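Asunto: Re: [mantenimiento-celdas] Juego en la muñeca izquierda, celda Plendumach
De: Judite Seixas
Para: lista mantenimiento-celdas

Hola a todos:

Respondo entre líneas al mensaje de Liesbeth y luego cuento cómo hemos dejado la celda.

Liesbeth Postma escribió:
> Tenemos el mismo montaje de dos brazos y desde febrero la pinza
> izquierda llega desviada al punto de agarre. Con piezas planas no se
> nota, pero con cilindros sí: los coge torcidos. He recalibrado la
> muñeca dos veces y a los pocos turnos vuelve a pasar. ¿Cambiasteis
> la articulación o solo el cableado? ¿Y qué par les dais a los
> tornillos de la carcasa?

No cambiamos la articulación. La desmontamos, la miramos y estaba bien. El problema era el cable que va por encima del antebrazo y entra en la muñeca. Lo habíamos sujetado demasiado corto y, con el brazo estirado, tiraba de la carcasa. Cada recalibración corregía el tirón en una postura y lo empeoraba en las demás.

Lo que hicimos fue esto. Aparcar los dos brazos y cortar la alimentación. Soltar la brida más cercana a la muñeca y dar 40 mm más de cable, de modo que forme un arco holgado. Volver a apretar los tornillos de la carcasa en cruz. El par no te lo doy de memoria, viene en la hoja de Altau que acompaña a la muñeca, y la nuestra puede no ser la misma que la tuya. Después, recalibrar desde cero, sin cargar el fichero anterior — esto último nos costó una tarde entera, porque el controlador lo cargaba solo al arrancar.
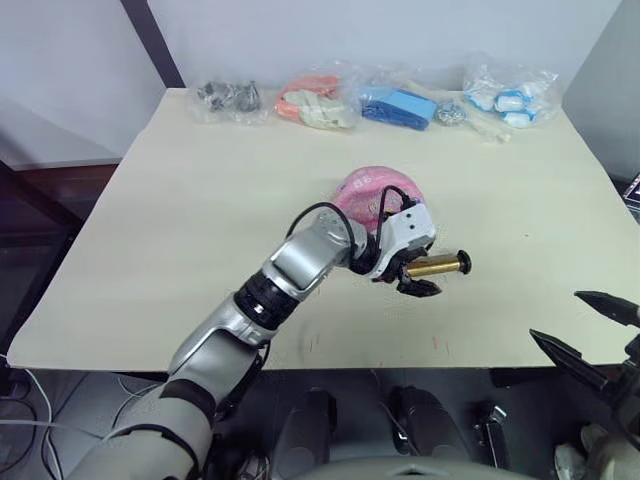
Para comprobarlo usamos siempre un cilindro metálico, que es lo que peor agarraba. Hacemos 200 ciclos de coger, girar y dejar, primero con el brazo recogido y luego estirado. Antes del arreglo el controlador daba el aviso 1779 (desviación de muñeca) hacia el ciclo 53. Ahora termina la serie sin avisos, aunque llevamos poco tiempo y no quiero darlo por cerrado.

Dos cosas más por si le sirven a alguien:

La mesa hay que repasarla antes de calibrar. Nosotros tomamos la altura con el dedo inferior de la pinza y cualquier resto en la superficie falsea la medida.

Los dedos los revisamos con la pinza abierta y sin pieza. Si uno roza al cerrar, no toquéis la muñeca todavía, mirad primero el pasador del dedo. En Murandale cambiaron una muñeca completa por un pasador gastado.

Liesbeth, si puedes, manda el registro de la izquierda con el brazo estirado y lo comparo con el nuestro. El script para sacarlo está en la carpeta Kyriakidis del repositorio de la lista — el viejo no, que mezcla los dos brazos.

Un saludo,
Judite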